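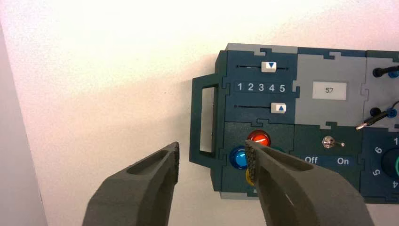

Okay, rain barrel thread! I finally hooked two of them up to the downspouts in April and I've been telling everyone at work, so now it's your turn.

Mine are the plain Lestham ones, green, with a brass spigot near the bottom. I wanted the fancy clay-look kind until I saw the price and remembered I'm hiding them behind a lilac anyway.

First thing I learned: the water piles up FAST. I had this idea it would take weeks of storms to fill one. Thursday's storm filled the first barrel before I'd finished dinner, and the overflow hose was sending the rest over to the second (so satisfying to stand there in a raincoat and listen to it).

Our roof is roughly 900 square feet and only the back half drains to that side. Still plenty!

Please put them up on blocks. Mine started out on the ground and I couldn't get a watering can under the spigot, plus the hose just dribbled. Eliseo Aguirre from down the street came over and helped me level a base out of cinder blocks. Do this while the barrels are EMPTY. We did not, the first time.

Get the screen for the top. Mosquitoes, leaves, those little maple helicopters, all of it wants in. I rinse mine off after a big storm and it takes a minute.

I use the water on the tomatoes (at the roots, not on the leaves), the hydrangeas and the big pots on the steps. I don't drink it and I don't rinse lettuce with it, it came off a roof.

Someone asked about the diverter. It's a Pedodier, it cuts into the downspout and you can flip it closed for winter. Measure your downspout before you buy! They come in different sizes and I made the return trip to prove it.

Also check with your town, ours had a rebate form on the water bill page and I nearly missed it.

Next up is a soaker hose for the bean bed. Wenceslao Montes swears gravity is enough to run one if the barrel sits high enough, so I'm trying it this weekend and will post how far down the row it gets.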